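Setup and care notes for the two-handed gripper pair, Flurley bench. Written in a rush between sessions so shout if something's wrong. Cempaka Ngau has the longer version, this is the one to actually work from.

## Before you plug anything in

- Wipe the table. Dust and crumbs get on the pads and then you're chasing a grip fault that isn't there.
- Wipe the pads too. Inner faces first. Plain wipe, no solvent, solvent lifts the matte finish.
- Check the pad screws. Finger tight plus a small nip with the short key. Don't lean on it, the threads go.
- Brass inserts: look at each one. If it spins or sits proud, stop and swap the mount. Spares in the Desley tub, bottom shelf.
- Pull any fibres or bits of stray thread off from round the pads. Tweezers.

## Cables

One per gripper. Run it back along your forearm, sleeve on, and leave enough slack to reach the far side of the table with your elbow straight. Too tight and the plug works loose mid-run. Too much and you catch it on the table edge, which is how we lost a connector in April.

Don't cross them. Left to left port, right to right port. The Nimden logger will happily record with them swapped and you wont find out till you play it back.

## Markers

The white triangles clip on top. Push till they click, then wiggle. Any play at all, refit it. Keep fingers off the faces, greasy marks upset the tracking.

If one has been knocked you have to redo the marker calibration:

1. Both grippers flat on the table, jaws shut.
2. Start `marker_cal` on the logger.
3. Hands off till it beeps.
4. Pick up left, tilt slowly each way. Then right.
5. Wait for the second beep. Error under 281 is fine. Over that, go again from step 1.

If it's over three times running, the clip is bent. Swap it.

## Jaw zero

Every session, even if somebody did it an hour ago.

1. Open both jaws all the way. Hold for a slow count of five.
2. Close all the way, gently. Pads should meet flat along the whole inner face. If they meet at one corner, slacken that pad's screws, close the jaws, retighten while closed.
3. Raw reading with the jaws shut should be 209. Fully open, 715. A few counts either way, leave it alone.
4. Save. It does not save by itself!!

Reading jumps about with the jaws still? Nearly always the plug. Reseat it before you go blaming the sensor.

## Grip check with the cube

Good test as it's light and slippy, and shows up a bad pad quickly. Stay inside the tape at the front corners of the table. Bring both grippers in together and hold the cube between them, elbows in, no squeezing. Turn your wrists a bit, then put it down and let go.

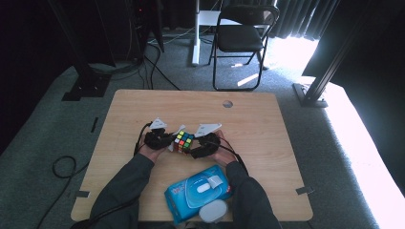

*Cube held between the two grippers, a marker on top of each.*

What you want on the logger is two smooth force lines that rise together. If one lags, that side's jaw is dragging. Take the arm off, clean the pivot, dry PTFE only, no oil. Marcelino Cifuentes used oil once and it pulled grit in for weeks.

Do the check with a low sun too if you can't avoid it, but draw the curtains before proper recording. Bright patches confuse the gripper cameras.

## Open-jaw check

Last thing. Jaws open over bare table, nothing between them, tool held low. On the live view you want both fingertip pads showing in the lower half, level with each other. If one sits higher, the camera bracket has slipped or the arm isn't seated. Loosen the bracket, square it up, nip it, look again. Then redo jaw zero. Yes again.
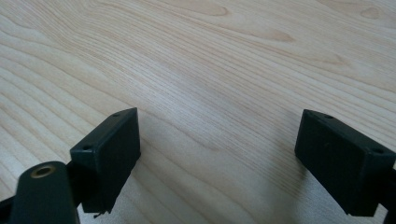 **How often do the pads need changing?**

Every 2,000 grips, or sooner if the inner face has gone shiny or picked up a nick. Change both pads on a gripper together, then redo the jaw zero.

## Packing up

- Stop the logger first, then unplug. Other way round corrupts the last file.
- Markers off, into the box face up.
- Coil cables loosely, no tight bends at the plug end.
- Jaws left a little open so the pads don't take a set.
- Write the pad count on the Manurung sheet. Initials as well please, half the rows are blank.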